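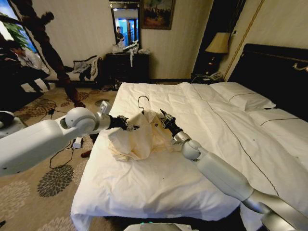
Marlys Tveten, list co-host, Carry-On Packers

Filed under: Clothes & Creases / Replies

Hi all,

Catching up on Thursday's digest and I have opinions (sorry, it's been a long week and this is the fun part of my inbox!). Quoting the bit I mean:

> I always unpack straight into the dresser the minute I get in the
> room. My husband says hang everything. We had three nights at the
> Skumstead and my linen shirts came out of the drawer looking like
> lunch bags. Does anyone really use the hotel hangers? And do you
> lay things on the bed first or go right from the suitcase?

Bed first, every time. A big white duvet is the best work table you'll ever get in a hotel room, and I can't believe how long I spent crouching over a suitcase on the luggage rack instead. Pale clothes do get lost on it, though. A cream top bunched up on white bedding pretty much disappears except for the logo, so I put the light things on the side nearest me and the dark ones up by the pillows.

Then the hanger. I used to shove it in through the neck while the shirt was still in a heap, and you get a sleeve folded under and a hook poking out of a wad of fabric. Now I do it like this:

- shake the shirt out once, hard
- lay it face up, with the hem toward you
- smooth the sleeves out to the sides
- hanger in from the bottom if the neck is tight, from the top if it buttons
- pick it up by the hook and not by the cloth

It takes no time at all once you've done it a few times.

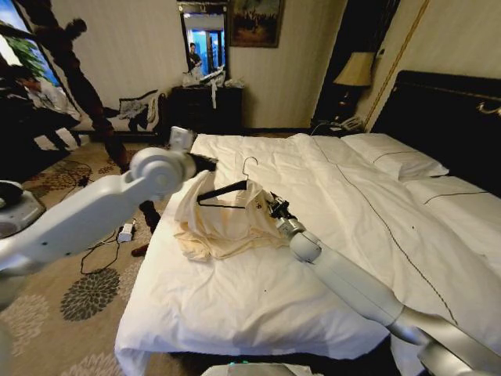

Page last changed: April, 4:10 p.m.

As for the dresser, mine always turns into the place where the plastic bags go. Bags, papers, whatever came out of the side pocket, all of it right under the mirror where I get to look at it twice - I've stopped fighting that. Drawers are for socks and pajamas. Anything with a collar gets hung up.

Somebody also asked about the Graneo folding hangers. I have two and they're fine for T-shirts, but a heavier shirt slides right off. The Zalero ones grip better but take up more room in the bag, and I'm still trying to get under 3000 grams for everything, so they stay home. My whole hanging pile for the Issahaku trip weighed in at 1167 with the jacket, 460 of that being the jacket. Might leave the jacket!

What does everybody do about yellowed hems on cream stuff? I've been soaking mine overnight with so-so results and would love something I can do in a bathroom sink.

Marlys

Carry-On Packers mailing list - digest 321 - Contact the list hosts - Back to top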